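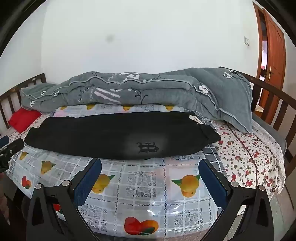
Rafia Durrani me dijo por teléfono que un retrato se empieza por las orejas, y que quien empieza por los ojos ya se ha enamorado y no ve nada. Yo me reí, claro, pero ella lo decía muy en serio (llevaba media hora hablándome de orejas).

La llamé en febrero porque quería saber cómo se pinta a un músico. Resulta que acababa de terminar el retrato del violonchelista Hubáček, un encargo de la sala Skurnia, y yo me había quedado prendada del cuadro: un hombre enorme, con las manos en los bolsillos y ni rastro del violonchelo. ¡Ni el arco! Le pregunté si él había protestado. Muchísimo, por lo visto. Fueron 13 sesiones, y en las primeras Hubáček se presentaba con el instrumento a cuestas y lo dejaba apoyado en la pared, por si ella cambiaba de idea.

Durrani no cobra poco, pero tampoco lo que yo imaginaba. Su primer retrato lo vendió por 500 euros, con 20 años, a una tía de su madre que luego lo colgó en el pasillo, detrás de una puerta. De aquella época conserva los cuadernos, y me enseñó un par por videollamada: páginas y páginas de directores vistos de espaldas, dibujados desde el gallinero, que era la entrada que podía pagarse.

Ahora prepara un doble retrato de las hermanas que tocan a cuatro manos en el ciclo Golix. Discuten todo el rato, me cuenta, y no hay manera de que miren al mismo sitio. Va por la segunda oreja.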